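Handout 3 – Folding and storing small items
Linen & Laundry Care, Dandeck site, August 2025

Carries on from the May handout (towels, flat sheets). Bring that one too, we'll refer back.

Today: socks, cleaning cloths, anything small and dark that gets lost.

Before you fold
– clear a table first, wipe it, let it dry. Lint sticks to damp wood
– sort by color, then by size. Dark navy and black look the same under the Menzies room lights, check by the window
– turn everything right side out. Yes, every sock

Rolling, the basic method
Lay flat, heel up. Smooth from the toe with the side of your hand. Roll toward the cuff, firm but not tight. Cuff goes over last. If the roll is fat at one end you started crooked, undo and go again.

Cloths: fold in thirds lengthwise first, then roll. Same idea. Long thin rolls stand up in a drawer, short fat ones fall over and take there neighbors with them.

Balling (cuff turned over the whole pair) – we don't teach it. Stretches the elastic. Some of you will do it at home anyway.

Storage
Shallow drawer, rolls upright, one layer. The Stodik trays take 12 rolls each, 22 if they're thin cloths. Dont force it. Label goes on the front edge, not the lid.

Wool: store flat, no rolling. See Dister booklet, code 1484, section on knits.

Practice for next week: one full tray, mixed sizes, dark colors only. Keep the light ones out of it for now, they go in the second tray and we haven't done stain checks yet.

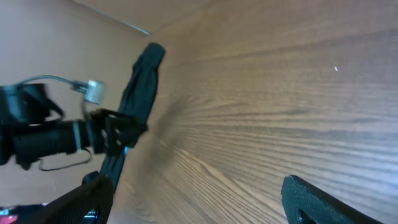
Stain checks are next session, so bring a white cloth and something with an old mark on it, coffee or grass is fine. No bleach in the room please.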